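Kirkska Robotics Club
Minutes of the regular meeting, shape-sorting project

Present: 13 members, plus the faculty adviser for the first half. Apologies were received from two members of the software group.

The meeting opened after school in the workroom. The minutes of the last meeting were read and accepted with one correction: the spare servo was ordered by the build group, not the software group. The adviser asked that orders be written on the sheet by the door from now on so this does not come up again. 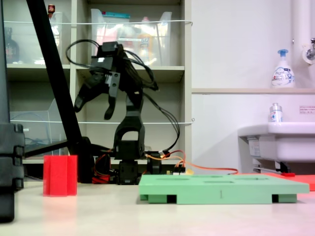
Tamsin Orrell
Club secretary

1. Matters arising

The loose screw on the shoulder bracket has been replaced. The software group checked the arm through its full range afterward and had no complaints.

The question of where to store the arm between sessions was carried over again. The adviser will ask the front office about the tall cabinet in the hallway. Until there is an answer, the last person out covers the arm and unplugs the supply.

The club's request to have the workroom on a second afternoon was turned down for this term. It can be asked again in May.

2. Status of the task

The task for this part of the year is unchanged. The arm has to pick up the red cross piece from the table and put it in the cross opening of the green board. The other three openings (octagon, square and circle) stay in the board, and their pieces are a later job. A member asked if the team could start on the circle now, as it does not need to be turned to fit. There was some discussion. The software group would like to get the cross working first and keep all the recordings on one task. The build group was more open to changing. It was agreed to stay with the cross until the Zillent entry is in, and then vote.

The data group reported 868 recorded runs on the drive as of this meeting. Of those, 754 passed the check and can be used for training. The rest were marked out, mostly for one of these:

- recording stopped before the arm was back at its rest position
- the operator's hand came into the camera view
- the board was moved during the run
- the file had a gap in the joint readings

The member who does the checking said the gaps in the joint readings all come from the older laptop. The older laptop will not be used for recording anymore. It can still be used for notes and for looking at video.

3. Pickup

Picking the piece up was the main subject of the last two sessions. The operators find the grip harder than the placing, particularly when the cross is turned so that two of its arms point toward the base. The fingers then close on a corner and the piece twists as it is lifted.

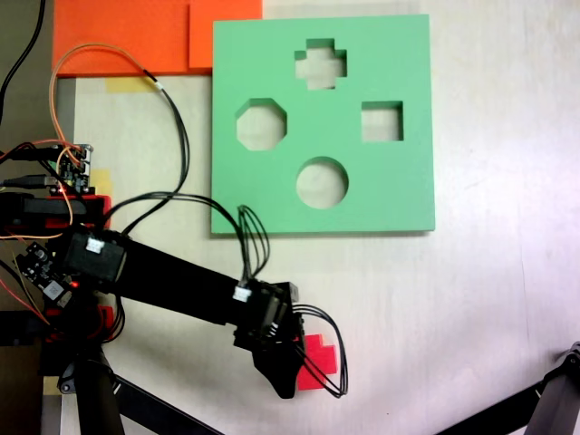 Red cross piece at the gripper, below and to the left of the board.

Two ideas were put forward. The first was to always set the piece down at the same angle, which would make the runs more alike and easier to learn from. The second was to keep changing the angle and accept more failed runs. The adviser pointed out that the Zillent rules let the judge set the piece down, so the team will not get to choose. After that most members were for the second idea. It was agreed that operators will change the angle of the cross between runs and write down the starting angle in the log as "straight," "turned left" or "turned right." Nothing more exact is needed.

One member asked about gluing rubber to the fingertips. The build group will make a spare pair of fingers and try the rubber on those. The fingers now on the arm are to be left as they are until the recordings are finished.

The cable loop at the wrist was brought up again. It gets between the overhead camera and the piece. The build group tried shortening it last term and it pulled on the connector when the wrist turned all the way over. A clip along the link was suggested. The build group will print two versions and bring them to the next meeting.

4. Table layout and tape

Several members said the board has been drifting. It gets bumped when someone reaches over it, and then it is put back by eye. The software group showed overhead pictures from different days next to each other, and the difference was easy to see.

The following was agreed:

The person setting up compares the live camera view with the printed reference picture before the first run.
The orange sheets stay on the table where they are and are not to be stacked or borrowed for other projects.
Old tape is not to be peeled up unless the build group says so.
Bags, drinks and phones go on the back bench.

A request to paint the tabletop a darker color was not taken up. The light top gives good contrast with the red piece, and the table belongs to the science department.

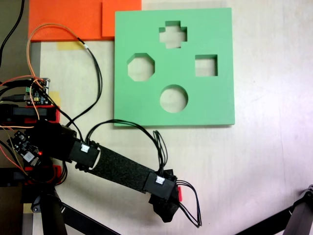 Kirkska Robotics Club, Data and Software Group

5. Report from the software group

The first training run on the new recordings finished over the weekend. It was tried on the arm at the start of this session. The arm moved toward the piece every time, but stopped high and closed its fingers above it in most of the tries. The group thinks the model is mixing up the height, and that a second camera at table level would help. The side camera has been set up but its recordings have not been used in training so far.

There was a question about how long training takes. It runs overnight on the desktop in the computer lab. The lab has asked that we leave a note on the keyboard when it is running. Last time the machine was shut down by a class in the morning and the work had to be started over.

The group will do the following before the next meeting:

- add the side camera view to the training set
- train again with the same settings otherwise
- keep a list of which try failed and how, on paper, next to the arm

A newer member offered to write a short guide to starting a recording. The current guide is from last year and still shows the old menu. The offer was accepted. The guide should fit on one page.

6. What counts as a finished run

This item took most of the remaining time. Up to now operators have been using their own judgment about when to press stop. Some have been marking a run as a success when the cross is let go over its opening, and others only when it has dropped in. The data group asked for one rule.

The Zillent rules say the piece must be "in the opening and released." They do not say how far in. A member read out the full paragraph and it did not help much. The adviser will write to the organizers and ask if a piece that sits high on the board scores anything.

For our own log, the meeting settled on three marks. "In" means the cross is down in the opening and the fingers are clear. "On" means the cross has been released on the board but stands up off it. "Off" is everything else, including a piece dropped on the table or left in the gripper. Runs marked "on" are kept on the drive in their own folder and are left out of training for now. The software group may want them later for a correction task, where the arm pushes the piece down.

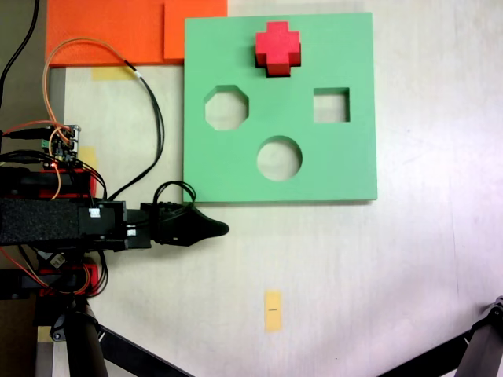 JOLMONT, Mon 22 January

The data group will go back through the usable runs and put the new marks on them. This is a large job and it was divided among five members, each taking one part of the drive. Anyone who is unsure about a run should leave it unmarked and bring it to the group. The video from the overhead camera is enough in most cases. For a piece that is half in, look at the side view too if there is one.

One member was against leaving out the "on" runs, saying the pickup part of those is still good. It was agreed to look at this again after the next training run.

7. Zillent entry

The entry form has been started. Still missing are the team photo, the permission slips from four members, and the short text about the project. The text may not be longer than a page. The secretary will write a first version and send it around for changes.

The competition is in May at the Uniyal Center. The adviser has asked about a bus but has no answer yet. Members who can get a ride from family should tell the adviser either way. The arm will travel in the padded crate, and the build group will check that the crate still closes with the new base plate on.

It was asked if the team may bring its own table. The rules say one will be provided and give no color for it. The team will practice on at least one other table before the trip.

8. Money

The club has $93 left in the parts account. The spare servo has been paid for out of last month's money. The build group asked for filament and a bag of cable clips. Both were approved. A second overhead camera was asked for and put off until the entry fee is paid.

The bake table at the winter concert was a success and the club would like to do it again in the spring.

9. Other business

Safety glasses were left in the sink twice last week. They go back in the bin on the shelf.

New members should not run the arm alone until they have done two sessions with an experienced operator. This is not a new rule, but it was asked that it be put in the minutes.

The red light on the small board by the base was asked about. It shows that the board has power. Turn off the supply before touching any of the plugs.

A member would like the club to have shirts. Designs can be brought to the next meeting.

10. Actions

Adviser: write to the Zillent organizers about scoring; ask about the cabinet and the bus.
Build group: two cable clips; spare fingers with rubber; crate check.
Software group: side camera added to training; retrain; failure list.
Data group: new marks on all usable runs; older laptop taken off recording.
Secretary: first version of the entry text; permission slip reminders.
All members: sign up for recording slots on the sheet by the door.

The next meeting will be in the same room at the usual time. The meeting was closed after the actions were read back, and the arm was covered and unplugged.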